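The White Table Problem

Every company that sells white work surfaces now promises you can spill anything on them. We spilled things on them.

Jun 8, 2019

The brochure for the Letum worktable has a bowl of cherries on the cover. The cherries are stacked high, one has rolled out onto the bright white top, and there isn't a drop of juice anywhere. I have pitted a lot of cherries. I have never once done it without leaving the kitchen looking like a minor crime had been committed in it, and I would like to meet the person who can.

White work surfaces are back, if they ever left. They are in sewing rooms, in home studios, on the kitchen islands of people who swore five years ago that butcher block was forever. The pitch is that white is cheerful, that it shows true color, that it makes a small room feel bigger. All fair. The second half of the pitch is newer, and it's the half I don't believe: that a white top these days is as easy to live with as a dark one, thanks to whatever has been done to the top layer.

Letum calls its version a sealed finish. Merimwood, which used to make nothing but oak desks, sells a painted top it describes as "family ready." Hudec skips the adjectives and prints a care chart on the inside of the drawer. Ratumora doesn't make tables at all. It makes a roll-on coating for the table you already own, and its label says that stains will "lift with a damp cloth." It does not say which stains, or how damp, or how soon you have to be standing there with the cloth.

What the money buys

The Letum costs $1,198 without the drawers. I wanted to know what I'd be getting over a cheap white desk with a coat of Ratumora on it, so I asked the store. The salesman told me the finish was tougher. I asked tougher than what, and he said tougher than it used to be.

The printed material has a number in it, at least. The top is said to have survived 1,000 wipes with a wet sponge. I'm willing to believe that. Being wiped is a pleasant experience for a table. What I'd like to read about is the wipe that comes the next morning, after somebody has left a capless red marker lying on its side, or the twelfth time that same spot gets scrubbed by a person in a bad mood.

The warranty is more candid than the brochure, as warranties tend to be. It excludes dyes, inks, nail polish, hair color, "certain foods" and heat above 200 degrees. Take those out and you're covered for water and, I suppose, for milk.

Red is the hard one

I took my doubts to Folasade Etim, who has refinished furniture for most of her working life and teaches a weekend class in block printing. Her shop has three white benches in it. She likes them. She also keeps a roll of brown paper screwed to the end of each one, and when I asked whether that was an admission of defeat she said it was a roll of paper.

Her view is that people worry about the wrong spills. Coffee gets everyone excited because there's a lot of it and it's dark. But coffee usually arrives as a puddle, and you see a puddle, and you go get a towel. What ruins a white top, she told me, is red, and it mostly comes in amounts too small to bother with. A brush gets tapped. Someone opens a jar of beets. A kid colors past the edge of the page. You get a dot the size of a pinhead and you don't see it for two days.

"A brown mark on white just looks like a used table," she said. "A pink mark looks like something happened."

I went home and looked at every white thing I own from a foot away, with a lamp, which I don't recommend. There was a pink crescent on the windowsill that I can't explain. There were dots by the toaster. I had been walking past all of it, content, for who knows how long.

Etim thinks a good deal of the disappointment comes from distance. In the store you look at a table from across an aisle. At home you work on it with your nose ten inches away, and at ten inches no white surface is simply white. It goes gray wherever a shadow falls. It picks up the color of your shirt. And a light spray of red, the kind you'd miss completely from the doorway, is suddenly the first thing you see.
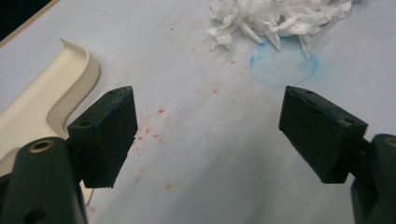

The damp cloth test

I bought a can of Ratumora and two white desks from a secondhand place, coated one, and left the other as it was. I let the coating cure for as long as the label asked plus an extra day, so that no one could write in. Then I marked each top with the same things: strawberry jam, beet juice, red food coloring, red marker, a washable red paint meant for preschoolers, and tomato sauce with plenty of oil in it.

At five minutes, the damp cloth did fine on both desks. I want to be fair about this. Jam, sauce and paint came away from the coated top in one pass, and from the bare one in two. The marker smeared on both and then went, with some grumbling from me.

At overnight, the story changed. The jam had set hard and came up clean. The sauce left a faint orange halo on the bare desk and less of one on the coated desk, although my husband, brought in as a neutral party, couldn't tell me which was which. The beet juice had turned a dusty rose. The food coloring hadn't moved at all. I wiped it for long enough to get through a radio interview and it sat there on both desks, pink as a birthday candle.

So the coating does something. If you are the kind of person who cleans up right away, it saves you a second wipe. If you are that kind of person, though, you never had much of a problem.

The preschool paint deserves its own complaint. "Washable," I have now learned from reading the very small type on the back, refers to fabric and skin. Furniture isn't mentioned. It came off the desks well enough when fresh, but by morning it had dried into a crust, and the crust left a blush behind it on the uncoated top that I can still find if I tilt my head.

The scrubbing makes it worse

The natural response to a pink dot is to attack it, and here the care instructions start to disagree with each other. Merimwood says never to use an abrasive. Hudec allows baking soda "with light pressure." Letum recommends its own cleaner, sold separately. The internet recommends everything: toothpaste, vinegar, lemon, sunlight, those white foam blocks that squeak.

The foam blocks work. They work the way fine sandpaper works, and Etim showed me what that looks like on one of her own benches, where a student had gone after a stain with real dedication. Straight on, you couldn't see a thing. From the side, with the window behind it, there was a dull oval the size of a saucer, and the next spill to land in that oval went in deeper and stayed. She had started to sand the whole bench down to match, up to 800 grit, and then decided she had better ways to spend an afternoon.

Her order of attack is duller than anything online. Water first, then dish soap, then rubbing alcohol on a cotton swab, touching only the mark and trying it somewhere hidden beforehand. After that, stop. If there's still pink, leave it alone for a few weeks and see. Some food stains fade by themselves in a bright room. Mine were on the desk nearest the window, and the beet has gone. The food coloring has not.

Paper, then

The thing that protected a white surface best, in my house and in Etim's shop, was another white surface laid on top of it. A sheet of drawing paper. Freezer paper, shiny side up, if the work is wet. A cheap cutting mat for jam jars. I felt a bit foolish writing this down after pricing a table that costs more than my first car, but it's what the people with white benches do, and I didn't meet one who trusted the finish by itself.

Watch the edges if you go this route. Liquid runs off a sheet and creeps under it, and a red stain trapped beneath damp paper overnight is worse than the one you were trying to avoid. Tape helps on the long sides. Changing the sheet helps more, and people are stingy about it, me included.

I asked Letum whether it would recommend covering the worktable for painting or canning. The reply, which took some time, said that the finish was designed to be enjoyed and that customers might consider a protective mat for "high-pigment activities." The mat is a Letum product as well. It comes in charcoal.

Would I buy one?

Possibly the plain Hudec, whose drawer chart at least admits that beets exist. I wouldn't pay the Letum price, and I wouldn't roll Ratumora onto a table I cared about until I knew how it looks when it starts to wear, a thing the label passes over. The bare secondhand desk has moved into my workroom. It has four pink dots, a halo and the blush from the paint, and I've stopped getting the lamp out. Next October, canning season will be over and I'll look again.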